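Bowls on a cloth: notes on storing and sorting a mixed plastic set (thread)

2 min read

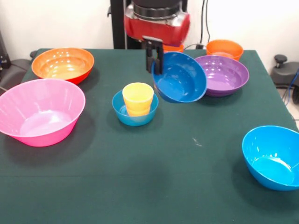 Last edited: July, 16:10

1/ Every so often I take the whole plastic bowl shelf out, put it on the green cloth and decide what goes back. Pink, orange, purple, blue, teal. They were bought at different times and were never a set, so the sizes don't step down neatly.

2/ The cloth is a dark one on purpose. Bright plastic on a pale worktop is hard to judge for scratches. On dark green the rims show up, and a nick in an edge is easy to find with a thumb and then confirm by eye.

3/ Sorting rule: depth first, width second, colour last. Sorting by colour looks tidy for one day. After that someone puts a wide bowl inside a deep one, it wedges, and you need warm water to get them apart.

4/ The large pink one is the reference. Deep, flared sides. Flared bowls make good bottom bowls in a stack because whatever sits inside touches the wall high up and leaves a gap below. Air gets in. A straight-sided bowl of the same depth grips.

5/ There are two orange ones at the back. Same colour family, but I don't assume they nest. Test it: lower one in, let go, lift with two fingers. If the outer bowl comes up too, they live apart.

6/ The small teal one has the yellow tumbler standing in it. You can see the bottom of the tumbler through the side of the bowl, and the yellow goes green where they overlap. I store them like that. A tall cup on its own on a deep shelf gets knocked over by the first hand reaching past it.

7/ Shelf dimensions, for anyone comparing. Usable width 80 cm between the brackets. The shelf itself is a Grarken, 90 cm nominal, and the brackets eat the other 10. Grarken's diagram gives the outer figure only, so measure inside before buying anything to fit.

8/ Liner: Clurelard ribbed mat, cut with scissors. The ribs run front to back so the bowls slide out. I first laid it with the ribs running left to right and every bowl caught on the way. If yours sticks, turn the mat before you blame the bowls.

9/ Washing. My Vuvari machine has a 60 degree programme and I keep the soft plastic on the top rack for it. Rims face down and inward. Shallow wide bowls collect water in the foot ring, so they get tipped once before unloading.

10/ Drying matters more than washing. Bowls stacked damp smell of cupboard within a few days. Mine stay on the cloth, right way up, until the foot rings are dry to the touch. Then they get stacked.

11/ Stack order this time, bottom to top: pink, larger orange, purple, blue. The smaller orange sits to the side. Teal and tumbler at the front right, where they can be reached without moving the rest.

12/ Correction to 8: the mat is sold in two rib heights. Mine is the lower one. I haven't tried the other.

14 comments · 37 shares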